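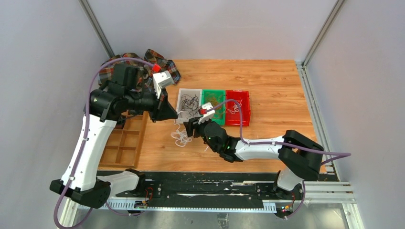

## Schnüre und Kordeln am Armplatz vorsortieren

Seit April laufen bei Drollmont in der Konfektion zwei Arme an einem Tisch. Die Tipps stammen von den Leuten, die dort Schicht machen, und gelten genauso für die Werkbank daheim, wenn man Schnur, Kordel oder dünnes Kabel sortiert.

**Eine Schale pro Sorte.** Schwarze Kordel, gelbliche Schnur und weiße Schnur kommen nie zusammen in einen Behälter. Verschiedenfarbige Schalen helfen auch den Menschen: Bei der Übergabe sagt man "rot ist weiß" und jeder weiß Bescheid.

**Schalen dicht an dicht stellen.** In Lücken rutschen Enden, und die zieht man später mit der ganzen Lage wieder heraus.

**Vorne Platz lassen.** Auf dem Holz vor den Schalen liegt nur, was gerade an der Reihe ist. Werkzeug gehört auf den Wagen.

**Kleine Haufen.** Mehr als eine Handvoll Schnur auf einmal verknotet sich. Stücke über 1000 mm vorher ablängen oder locker aufrollen - nicht um die Hand wickeln, das gibt Drall.

**Fächerkasten leer halten.** Der Holzkasten ist für Aderendhülsen und Klemmen gedacht. Zum Schichtende ausräumen und ausklopfen.

### Was sich für die Schicht ändert

Früher saßen drei Leute am Sortiertisch. Heute betreut eine Person den Platz, die anderen beiden sind in der Endkontrolle und im Versand. Unai Moya hat den Wechsel gern gemacht, ihm taten nach acht Stunden die Finger weh. Baltasar Salcedo vermisst das Reden am Tisch und hätte lieber einen wöchentlichen Tausch - darüber wird noch verhandelt.

Knoten bleiben Handarbeit. Wer eingreifen muss, hält erst an, wartet auf Stillstand und greift dann hinein. Das gilt auch für ein einzelnes Ende, das schnell zur Seite soll.

Nachbestellt wird die weiße Schnur bei Juswood, Artikel 433. Die Restlängen kommen in den Karton unter Regal 211.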